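How to read a monthly production report for a small oil or gas field

Many people receive a monthly production report and look only at the total at the bottom. I did the same in my first year at Tinadside. The total is useful, but it can hide a well that is slowly going wrong. In this page I explain the way I read the report now. You do not need to be an engineer, only a calculator and some patience.

I use numbers from the Zosness field, where we have 12 producing wells and one separator. Your field may be larger, but the columns are usually the same.

What you need before you start

The report for the month, and the reports for the two months before it.
The well test sheets for the same period.
The list of shutdowns from the control room. If you do not have it, ask. Ours is kept by Normand Li, and he sends it by email on request.

Step 1. Check the units

Look at the header of each column. Oil can be written in barrels or in cubic meters, and gas is often in thousand cubic feet. Some reports use M for thousand and MM for million, and a new reader can easily take M for million. Write the unit by hand next to the first number of each column. Look also if the oil volume is given at stock tank conditions or at line conditions, because the two cannot be compared directly.

Step 2. Find the days on production

Each well has a column called "days on" or "hours on." A well which produced 3,687 barrels in the month can look weak beside its neighbors. If it was open for only part of the month, it may be the best well you have. Divide the monthly volume by the days on, and you get the producing day rate. This is the number to compare from month to month. Do not divide by the calendar days at this step.

If the report gives hours, divide the hours by 24 first and keep one decimal.

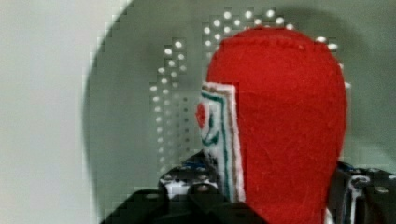
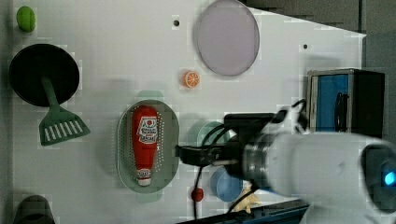
Step 3. Calculate the water cut

Water cut is the share of water in the total liquid. Take the water volume, divide it by oil plus water, and multiply by 100. Be careful that you do not divide by the oil only, which gives the water-oil ratio and is a different thing.

One of our wells showed a water cut of 43 percent in April. The oil rate was almost the same as in March, so from the total I would not notice anything. The well was making more liquid, and most of the extra liquid was water. Put the three months side by side and see if the number is rising.

Step 4. Compare with the well test

In most small fields the wells flow together into one separator, and the production of each well is not measured every day. It is allocated, this means it is shared out according to the last test. Find the date of the test for each well. When the test is old, the allocated figure is only an estimate, and I put a small pencil mark beside it.

Then look at the allocation factor, which is the measured field total divided by the sum of the well estimates. We like it to stay within 2 percent of 1.00. If it moves outside, I first check the meter calibration and after that the tests. Manon Zacharias taught me this order and it saves time.

Step 5. Match the shutdowns

Take the control room list and compare it with the days on. Each closed period should be in both papers. The usual mistake is a well that was closed on a Sunday evening and entered only on the next day.

Step 6. Write your notes

Write one line per well: producing day rate, water cut, test date, and a question if you have one. Send the questions to the field before the report is closed for the month, as later corrections must go through a revised report.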